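Notebook, February
Confession stories, coding pass 2

9:40. Pulled the full set from the Plosteck archive again. 300 first-person infidelity stories, all from gossip and relationship columns, all with headline and body text intact. After removing reposts and stories where the narrator is reporting on a friend's marriage, 275 remain. Kept the removed ones in a separate folder, labeled by reason.

Unit of coding is the whole story. Headline is coded separately and first, before the coder opens the body. Hermine did it the other way on the pilot and her headline codes drifted toward what she already knew from the last paragraph.

Fields for this pass:
narrator (husband, wife, other partner, third party)
how it was found out (walked in, phone, told by someone, confession)
years together, if stated
money or property mentioned before the affair, yes/no
outcome (left, stayed, undecided, not given)
moral addressed to reader, yes/no

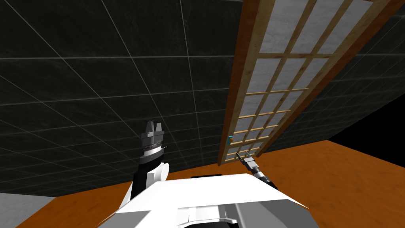 Gridded wall, leaning screen, both arms forward. Simulated view.

10:55. Problem with "walked in." A lot of stories have the narrator come home early and hear something through a door, then leave without opening it. Neelam Bhatt codes these as walked in. I had them as other. Agreed on a new value, "overheard," and went back over the ones already done. Check that Parska exports the new value; the last time we added one it came out blank.

Property question: coders want to know if a job counts. No. Land, house, vehicle, business, savings only. If the narrator employs the other man, that goes in the free text field.

Double coding is set at 200 stories, Neelam and Hermine Pfister independently, no discussion until both files are in. Disagreements come to me. I do not change either original file.
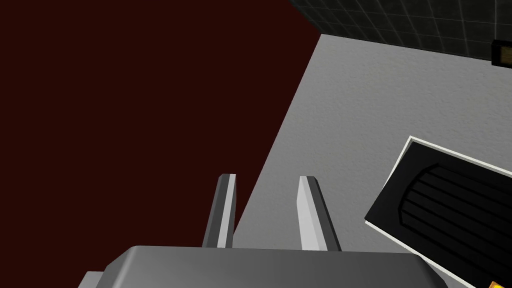 Paired accounts need their own sheet. Five of the stories have a reply from the spouse, published later on the Phan column, and the temptation is to merge the two into one timeline. Do not merge. Lay them out like the two gripper fingers, parallel and slightly apart with a clear gap between them: husband's version in one column, wife's in the other, middle column left blank for events that both sides give. In the first pair we tried, the only shared event is the argument in the kitchen. Dates differ, and so does who moved out.

13:20. Rullberg blame scale tried on the paired accounts. Works on the longer ones. On short replies the scorer has to guess at too many items, so I am dropping it for anything under a page and marking the cell NA.

Open:
Overheard value in Parska, test export
Ask Hermine about "undecided" vs "not given," her notes use both for the same story
Second reply on Phan may have been edited after posting, compare with archive copy
Neelam to send her file first, mine to follow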